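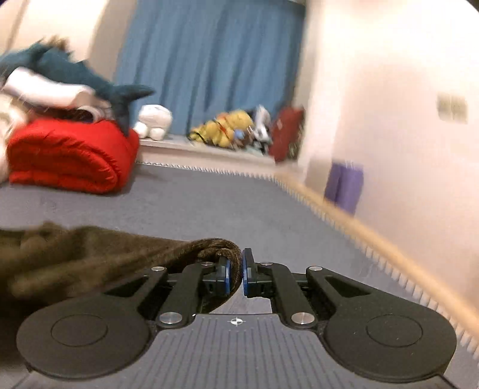
Gripper build, week three. Both hand units are together and working, so I'll put the notes up here in one go. Long thread, mute me if you're only here for the bike stuff.

What it is: two hand-held grippers. You hold one in each hand and do an ordinary job with them. The fingers record how far they're open, the cameras record the rest, and later on an arm gets to learn from it. The arm doesn't exist yet. It's a box of motors under the stairs.

The links are printed in black PETG from Brotura, 60 per cent infill. I tried their cheaper stuff first and the outer links flexed enough that the tips didn't meet square. Reprinted the lot on Tuesday night.

Pivots are plain pins with metal caps on top. I had bearings in the first version. They were smoother but they added height, and the tips ended up too far from the camera. Pins with a bit of dry lube are good enough at this speed.

The round quartered marker on the body is for lining up the camera. I print it on matte sticker paper. Gloss paper washed out every time the desk lamp was on and I lost an evening to that.

Pads are blue silicone, 3 mm, cut with a craft knife and glued on with the Szulc contact adhesive. Rough up the plastic with 300 grit first. The first set peeled off at the corners within a day, and I hadn't sanded those.

I started with hard objects. Mugs, blocks, a torch. All fine, all a bit dull. Cloth is what I wanted it for, so this week has been cloth only.

Corduroy is harder than I expected. The pads grab the ribs well enough across the grain. Along the grain they slide, and you end up squeezing harder than you'd want a motor to.

Thick folds are another problem. Two layers go in the jaws no worries. Four layers and the tips splay out at the ends, so you're holding it with the back half of the pad. I'm going to try a slightly curved pad, Emness sell a softer sheet that might do it.

The method for now: pinch a single layer, lift, let it hang, then go in with the second hand for a sleeve or a corner. If I miss I leave the miss in the recording and have another go. I was deleting the misses at first and I think that was a mistake.
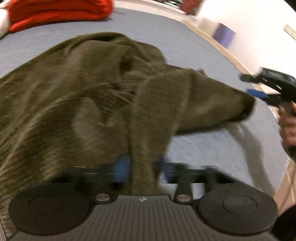
Jhonatan Bermúdez: Are you going for the cuff first or the seam? On mine the cuff always rolled away as soon as the second gripper touched it. I had better luck coming in from above with the jaws wide open and closing slowly.

Cuff first so far, and yes, mine rolls too. Coming in from above means my wrist is in the way of the other camera, but I could move the mount back a bit. Will try it tomorrow arvo.

Wrists, while I'm on it. Each unit is heavier than I'd like and after an hour you notice. The housing walls are thicker than they need to be. Next print I'll thin those and leave the rest alone.

Recording: I do 16 goes at one thing, have a stretch, then swap garments. Any more than that in a row and I get sloppy and start doing the same motion without looking. The files show it too, the finger curves all come out the same shape.

Target is 1000 goes before I bother training anything. I've got about a quarter of that. Some of the early ones will get binned, the ones from before I fixed the clock. The left hand was logging late and the two sides didn't match up.

The clock fix, for anyone building the Brillaneck version of this: run both boards off the one power supply and send a pulse to each when you hit start. I'd been trusting the timestamps off the laptop. Don't do that.

Also on the Brillaneck files – the right inner link in the download is mirrored the wrong way. Flip it in the slicer before you print. I've left a comment on the page but it's still up as it was.

Cost so far, not counting the printer: less than I spent on the last set of bike tyres. Most of it went on the two cameras. The plastic is nothing and the pins came out of a jar in the shed.

Still to do:
thinner housings
curved pads
a proper strain relief on the cable, it's a zip tie at the moment
labels for the files that make sense to someone other than me

A couple of people asked for the print files. I'll put them up once the housing is redone, I don't want the heavy one floating around. The pad template is ready now if you want it, just message me.

Jeans next. I tried one pair for ten minutes last night and the waistband wouldn't go in the jaws at all, so that might be a job for the curved pads or it might be a job for later.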